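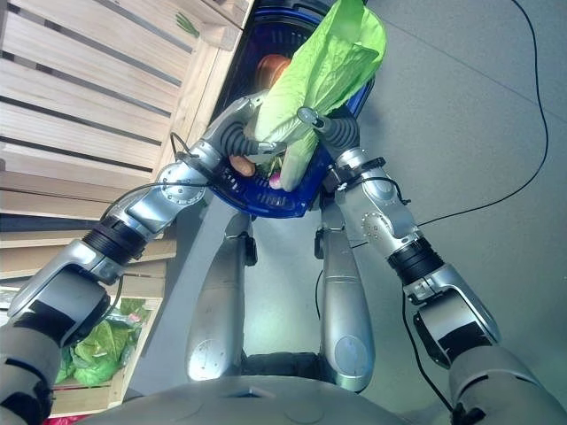 Bakos is the two-arm carry log from our shared workshop, 314 runs recorded in July. Wiring is still external: the thin black wires loop over the wrists and elbows, so leave slack before raising a load. Basket runs use both grippers, one on each side of the rim, with lettuce in the basket.

## Files

- `runs/`: joint logs, 60 Hz
- `notes.md`: faults, by run number

Run 57 has no left wrist data. Questions to Mahtab Ghasemi.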